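The woman who folds for Plultutetti asked me not to print her name, and I agreed before we sat down. She works for this small shop of second-hand clothes from her own flat, where she receives the garments in sacks, checks them, folds them and sends them back ready for the shelf. I wanted to know how a person learns such work, and whether it is tiring.

"It is tiring for the back, not for the head," she said. "People think I must be bored. But every piece is a little different. A jumper wants to be round, and you must persuade it to be flat."

She began three years ago, when the shop moved to a smaller place and had no room any more for a folding table. The owners asked her if she could take some sacks home. At first she used the kitchen table, but the family had to eat there, so the sacks went to the bedroom. Since then she folds beside the bed, standing, usually in the morning.

I asked her about the cardboard, which surprised me when I first saw it. She laughed.

"A mattress is soft. When you press a fold on a soft thing, it opens again. I tried an ironing board, it was too narrow. I tried a door from an old cupboard, and it was so heavy that I carried it only one time. Then we bought a bookcase from Folitz and it came in a very big box. I opened the box and put it on the bed, and I said, good, here is my table."

When the work is done, the cardboard goes behind the door. She has changed it only once, after a cup of tea.

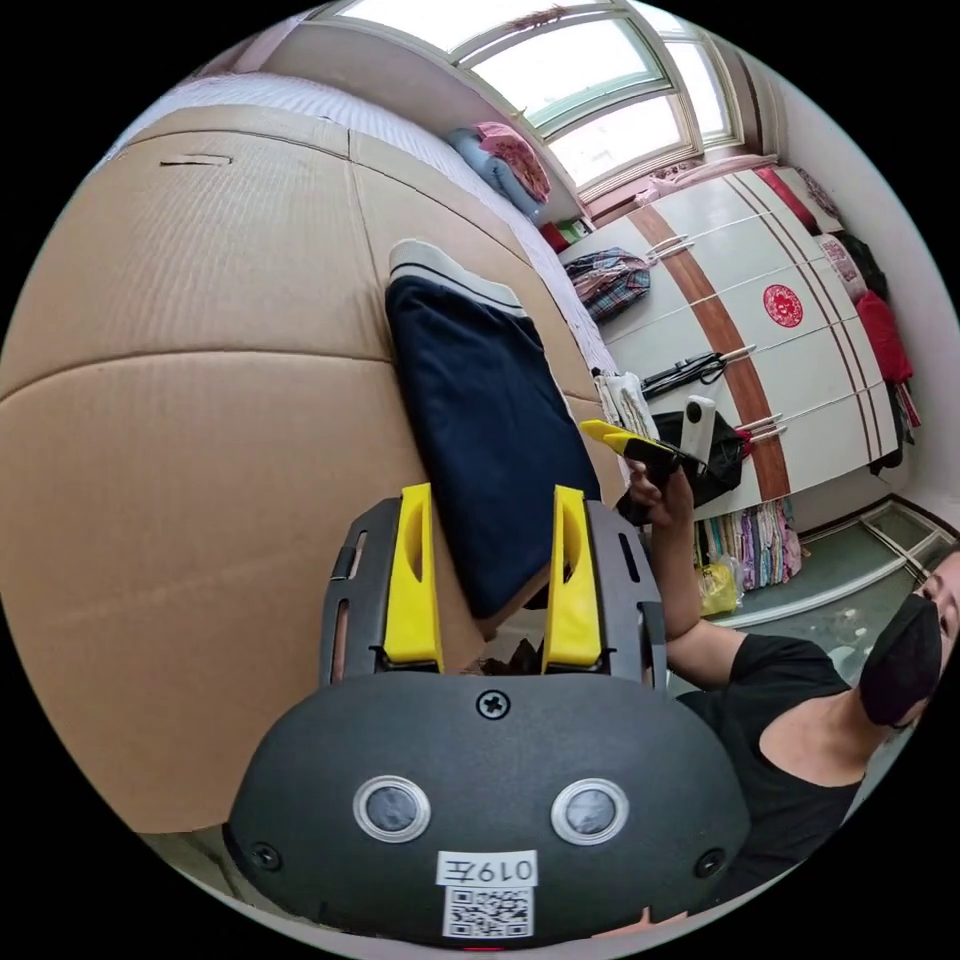 Havlíček, 12 November 2024

I asked her to explain how she folds trousers, because at home mine always come out crooked. She answered slowly, as if I should write down every word, and I did.

"First you shake them. Then you hold them by the waist and put one leg over the other, and you look where the seams are. The seams must lie together. If they do not lie together, stop and begin again, it will not become better later. Then you have a long shape, and you smooth it with the side of the hand. Always from the waist to the feet."

And the soft kind, with a ribbed waist?

"Those are more difficult than jeans! The waist pulls itself together and makes the top narrow. You have to lay it flat with the fingers and wait a moment. I don't fight with elastic."

She does not iron. The shop does not pay for it, and in her opinion most clothes do not need it when they are folded soon after drying. She also has a rule about dark colours: she leaves them for the brightest hours, when the daylight from the window falls on the bed and every small thread can be seen. "In the evening, navy and black are the same colour for me," she said. "Once I made a pair of socks from one of each."

The shop keeps a book of what comes back from her, and last year it was 2,142 pieces. She was not impressed by this number. In July, when people empty their wardrobes before the holidays, the sacks arrive more often than she would like — and then her daughter helps her, although they do not agree about sleeves. The daughter folds them behind, and the mother folds them across.

"We do not mix our piles," she said.

Her own things she treats with less respect. Blankets she rolls, because a roll can be pushed against a wall and stays there. Quilts she folds. What is inside her wardrobe she did not want to show me, and I did not insist.

Before I left, I asked if she would like a real table one day. She has looked at one in the Delik catalogue, a folding model with a hard top. It costs 2,650 crowns, and she would have to find a place for it.

"Where would I put it?" she said. "The cardboard I can put behind the door."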